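Home Projects People Lab Calendar Contact

Keeping the Two-Arm Cell Running: My Semester Report
Kiều Phí, 17/05/2019

So my project was supposed to be about software, and then the left gripper started drifting in week two and I became the maintenance person instead (no regrets!). Our cell is called Nirnell, it has two arms and one shared table, and my job was to write a setup and care routine that the next student can follow without calling me in July.

I started with the boring stuff: power up, home both arms, wait for the controller to settle, then open and close each gripper 7 times with nothing in it. If the finger positions don't repeat, stop there and check the screws.
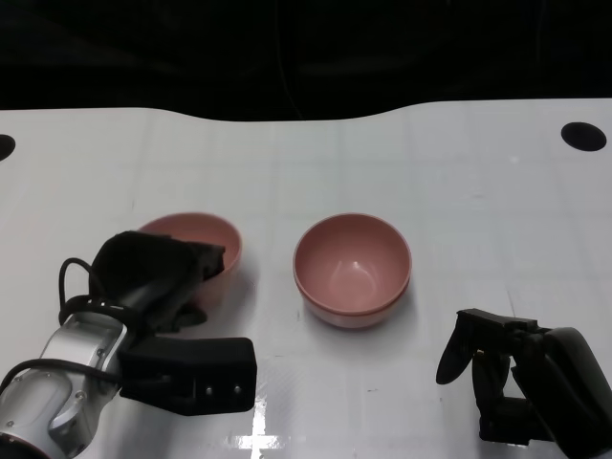

Cables were my biggest headache. The old routing ran tight along the forearm, and every time the wrist rolled it tugged on the connector, so I gave it more slack and wrote down how much. You can get a feel for it from the left arm holding the black cloth over the bowl, where the cable makes a big loop up over the wrist. It looks messy, I know, but a loop like that lets the joint turn without pulling! I log cable wear every 800 cycles now, and Kuo-hua Tsao (my lab partner) swaps in a spare if the jacket feels rough.

Next came the fingertips. I wipe them with a dry lint-free cloth, never solvent, and I go gently near the sensor pads. Then I re-zero the pads with the fingers open and touching nothing.

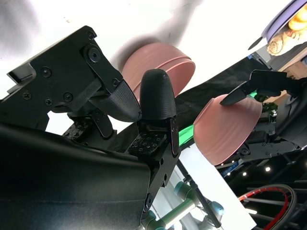

After the re-zero I go over the bracket screws with a hex key, snug and no more. I stripped one in the first month by being too enthusiastic, and drilling it out ate a whole afternoon. We hit 4000 cycles at the end of the semester and the drift hasn't come back, though I still don't know if the screws or the cable deserve the credit.

Comments (3)

Catalina Painemal: Did you try threadlocker on the bracket?

Kiều Phí: Only on the left one so far, the right is next!

Hipólito Gallardo: Please add the cable slack number to the wiki, we have the same problem at Hitholm.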